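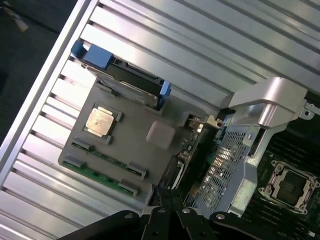
Slide 1. Processor in a dark socket frame on a gray tray.

Sizing memory for the Skedel database. Corrado Villa, 1/31/24.

Scope: one server, one workload, no clustering. Hold questions on licensing to the end.

Slide 2. Working set
Define it as pages touched in one billing cycle. For Mercado that is 40 GB out of 200 GB on disk. Index pages are included, temp tables are not. Mention that the old estimate used table size only. 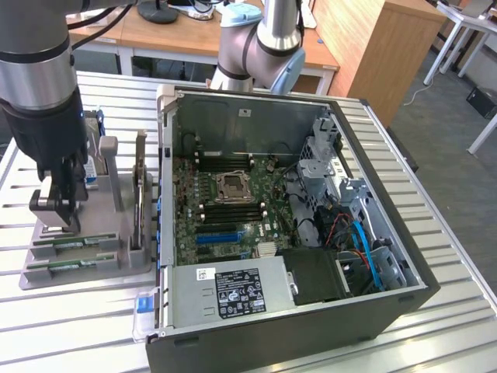 Slide 3. Cache hit rate
Read the curve left to right. Flat past 40 GB. Below that, each miss costs a disk read, and the queue grows faster than the miss count. Skip the derivation unless asked.

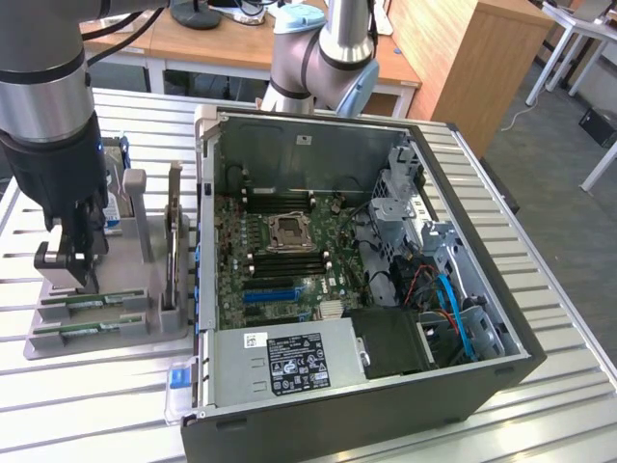
Slide 4. Sort buffers
Allocated per connection. Floltum opens 6 connections per report, so multiply before adding to the cache figure. Lisine pools its own and can be left out.

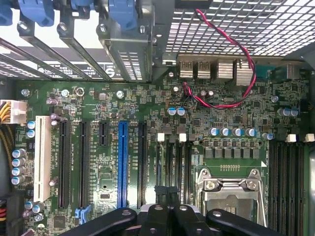 Slide 5. Next steps
Rerun the trace in February after the index rebuild. Send the query log to Corrado in plain text, compressed.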